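Washing fleece blankets without ruining them?

mossybank
Right, I've got a reddish-brown one with a wide pink border and I love it to bits, but it's gone all bobbly. It came from Skarkico years ago and the label has faded to nothing. I've been doing it at 40 with the towels (I know, I know) and spinning at 1200. Is that what's doing it?

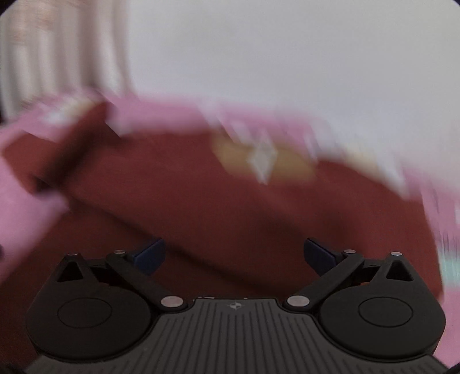
tealeaf_28
Towels are your problem, they shed like mad and fleece grabs every bit. Wash it on its own at 30, spin at 600, no softener. I've had mine 7 years on that!

mossybank
No softener at all?? I've just bought a massive bottle of Carora, typical.

Weerakoon
Disagree about the spin. At 600 mine comes out sopping and takes two days to dry in December, so I go up to 800 and it's fine. Softener is a no from me too though, it goes flat and greasy feeling.

tealeaf_28
Two days? Mine's done overnight on the airer. Anyway, slower is kinder.

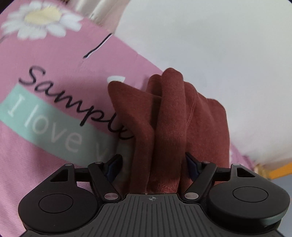

mossybank
Bobbles next, then. My sister swears by a Ziresero fabric shaver but I'm scared of going through the cloth. I've got the maroon fleece and the pink daisy fabric both wanting a wash, so could they go in together or will the pink turn murky?

Weerakoon
Separately the first time, reds can run. And shave it flat on a table, light pressure, you won't go through.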